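Three Nights with the Bollell Songbook

I have been playing the same record since I got home from Nornbridge in April and my neighbours must be thoroughly sick of it by now. It's by Kagiso Coetzee, it's called Zadska, and if you like a slow country song with a proper pedal steel on it then please stop reading and go and find a copy. (Then come back, I've got more to say!)

I came to him backwards, as I do with most singers. A friend lent me a box of old country compilations, the sort with no sleeve notes worth mentioning, and tucked in the middle of disc two was a waltz called Ene. Two verses, a chorus, a steel solo and then the chorus again, sung so quietly you can hear him breathe in. I played it four times before I let the disc carry on. The rest of the compilation is fine. I couldn't hum you any of it.

So when I saw that he was doing three nights at the Bollell, I booked all three. I know. But the room only holds 181 and I had a feeling that he'd change the songs round each night, and he did, apart from Ene, which he kept for second to last every time.

The first night was the loosest. He came on at half past eight with just Kgomotso Buthelezi on fiddle and they did five songs as a pair before the band joined them. Buthelezi is a wonder. She plays behind the beat, so far behind that you think she's missed her moment, and then the note arrives and it's the saddest thing you've heard all week. She sings harmony as well, a third above him mostly, and on the older numbers she drops underneath and their voices rub together in a way that made the man next to me say "oh, lovely" out loud.
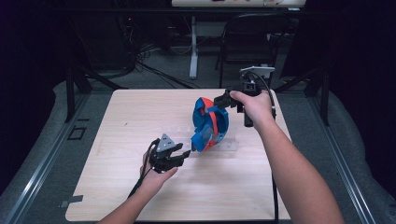
The second night was the shuffle night. Walking bass, brushes on the snare, twin fiddles on a couple of tunes, and a small patch of floor at the side where people could dance. I can't dance a two-step and I did it anyway, very badly, with a retired bus driver who was kind about her feet. They played Salt on the Step at a real gallop, much faster than on the record, and I think I prefer it that way now. On the record it drags a bit in the middle. There, I've said something critical.

By the third night his voice was tired and I liked it best of all. The top notes had gone a little rough, so he took two of the songs down a key and leaned on the low end, which is where he sounds most like himself. He told a long story about learning guitar from a book with the first 29 pages missing, so that he could play a diminished chord before he could play a G. Then he played the diminished chord, and got a cheer for it.

Zadska itself has 11 songs and was pressed in a run of 800, and I got mine from the table by the door. It's a warm, close recording, with the fiddle on the left and the steel on the right, and you can hear a chair creak at the start of side two. If you only have time for a bit of it, try the last three songs in order, late, with the big light off. Buthelezi takes the lead on the middle one and I'd happily buy a whole album of her doing that.

I've been trying to work out Ene on my own guitar this week. The verse is easy enough. The chorus has a chord in it that I can't find anywhere on the neck, so if anybody reading this was at the front and saw where his fingers went, leave me a comment!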